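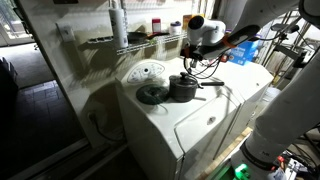 About Stornen

Stornen measures, plans and refits laundry areas in houses and apartments. We work in Sornport and Pakcombe and on the properties between them. Most of our jobs are small: a washer and dryer side by side against a wall, a shelf above, and a quantity of household goods that has collected in the same spot because there was a flat surface available.

We do not sell appliances. We do not take commission on appliances bought elsewhere. Our fee covers the survey, the written plan and, where the client wants it, the fitting of shelves and racks.

What we do

A job starts with a survey. The surveyor records the width, depth and height of each appliance, the clearance behind it, the position of the outlets and the run of every cord and hose. The height of any existing shelf is taken from the floor and again from the top of the washer control panel. The second figure matters more. On a top-loading washer the lid has to open fully, and a shelf that clears the closed machine may still foul the lid when it is raised.

The surveyor then lists what is kept in the area. Everything goes on the list, including items that have nothing to do with laundry. Pans, lids, tools, tins of paint and pet food are all common. Each item is given one of four codes:

L: used for laundry, at least weekly
S: used for laundry, less often
H: household item, stored there on purpose
X: household item, no agreed place

Code X is usually the longest column. A saucepan put down on the washer goes in as X unless the client says the kitchen cupboard is full and the laundry is where the pan lives, in which case it becomes H and gets a place of its own in the plan.

The plan itself runs to two pages. The first is a scale drawing of the wall. The second is the item list with a location against each line. Clients are asked to live with the plan for 9 days, using tape on the wall and temporary bins, before anything is drilled.

Flat tops

The top of a washer and the top of a dryer form the largest clear horizontal surface in many laundry areas, and they are treated as a counter. Our plans treat them as follows.

The dryer top may be used for folding. It may hold one box or basket at the back, provided the item is stable and does not block the lint screen where the screen is reached from above.

The washer top on a top-loader is not storage. Anything on the lid has to be moved before each load and generally ends up on the dryer, from which it does not return. Cookware also tends to walk on a machine in its spin cycle, and enamel chips easily. Where a household needs somewhere to put things down on the way through, we specify a narrow ledge on the side wall at counter height.

Front-loading machines are dealt with separately. A fixed worktop over a pair of front-loaders is a sound solution and we fit a good number of them, with a removable panel at the back for the valves.

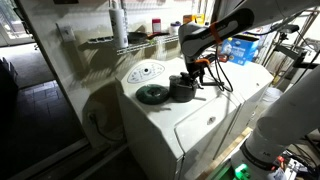

Lids and pans are a case in point. They are awkward to store because the lid is round, flat and separate, and the handle makes the pan a good deal wider than its base. When cookware has to be kept outside the kitchen we store the pan with its lid on and the handle parallel to the wall. Loose discs of any kind (spare lids, coasters, trivets) go upright in a file rack. Laid flat they get used as a base for the next thing that arrives.

Wire shelving

We fit wire shelving more often than solid board in these areas. Air passes through it, lint can be brushed off it, and the light from a ceiling fixture reaches the appliances below. Its drawbacks are known. Small containers lean between the wires, narrow bottles tip when a neighbouring bottle is taken away, and powders drop through to whatever is underneath.

Standard practice at Stornen is:

Tall bottles at one end, against a stop, with the heaviest nearest a bracket.
Jars and small tubs on a clear liner cut to the depth of the shelf.
Flat items at the back, on edge, if they must be on the shelf at all.
Boxes with the opening flap facing out and the flap closed.
Nothing above the control panel that can leak onto it.

The last point is the one we get the most questions about. A slow leak from a bleach or softener bottle runs along the wire to the lowest point and drips there. If that point is above the dial, the liquid enters the console around the spindle. We either shift the liquids to the other end or put a tray under them.

Brackets are fixed to studs. Where the studs do not fall in useful places we fit a horizontal rail first and hang the brackets from that. We do not use plastic wall plugs in drywall for any shelf carrying liquids. A full row of detergent and bleach is heavier than most people expect, and the load goes on and off the shelf several times a week.

Detergent, boxes and bulk buying

Boxed detergent is bought in bulk and the box is normally too tall for the shelf. It goes on top of the dryer, behind the dryer or on the floor. The floor is the poorest of these, as cartons wick moisture from concrete. Our plans allow a space for one open box and one unopened box, and we ask the client to tell us which size they buy before the shelf height is set. If the household changes brands later, the upper shelf can be moved by 5 cm on its rail without new holes.

We advise leaving product in its original packaging. Dosing instructions and first aid information are printed there, and a decanted white powder in a jar is not identifiable by a visitor or a child. Clients who prefer jars are given a label sheet with the product name, the dose per load and the date it was filled.

Cords, outlets and water heaters

Older houses in Pakcombe often have the laundry, the water heater and general storage in one unfinished space. The survey therefore covers more than the washer and dryer. The following are checked and noted on the drawing:

Whether each cord reaches its outlet without tension and without crossing a walkway.
Whether any cord hangs where it could be caught by a lid, a drawer or a basket.
Whether the shutoff valves can be reached without moving a machine.
Whether the area in front of the water heater is clear for servicing.
Whether cardboard, aerosols or cloth are stored against a fuel-burning heater.

We are not electricians or gas fitters. Faults found on the survey are written down and given to the client on the day. Where the repair affects the plan, the plan waits until it is done.

Free-standing metal racks are accepted in a plan if they are tied to the wall. They are useful for overflow from the kitchen and for seasonal items. The heaviest goods go on the second shelf from the bottom, and the bottom shelf is left open for cleaning or for footwear. 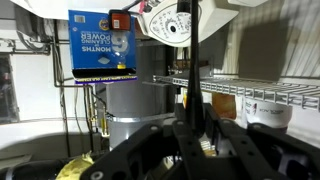
Where we came from

The business began as the storage side of Khoo Joinery in Sornport. Khoo built cabinets for kitchens and was regularly asked, at the end of a job, whether something could be done about the laundry. The answer was usually a cabinet, and the cabinet was usually too deep: the client could not reach the taps or open the washer lid. Stornen was set up to do the measuring first. The two firms are now separate, although Khoo still makes our solid worktops and we share a van for the longer ones.

The item list came later, after a run of call-backs in which the shelf was sound and the objects had gone back to the top of the machine. In most of those cases the plan had given a place to laundry products only. The pans and tins had been left out of it, so they had no place. All plans since then have included everything in the area.

How to book

Surveys are booked by the half day. Please do not tidy before the visit. The surveyor needs to see where things are set down in ordinary use, and a cleared surface gives no information about that. Leave the machines plugged in and the shelves loaded. If a load is running, let it finish.

It helps to have the following ready:

Model numbers for the washer and dryer, if the plates are hard to reach.
The size of detergent package you normally buy.
A note of anything stored in the area that belongs to a tenant or another household.

The written plan follows within 5 working days. Revisions are included up to the start of fitting. Fitting of a single wall takes one day, and a wall with a worktop takes 2.

Rental properties are accepted with written permission from the owner. For these we use free-standing units where we can and keep a record of every hole made, with its diameter and the filler used, so that it can be handed over at the end of the lease.

The survey calendar for Pakcombe is closed from June until the end of summer, when our fitters are on worktop installations. Sornport bookings stay open through the year.

Page last revised 3rd December.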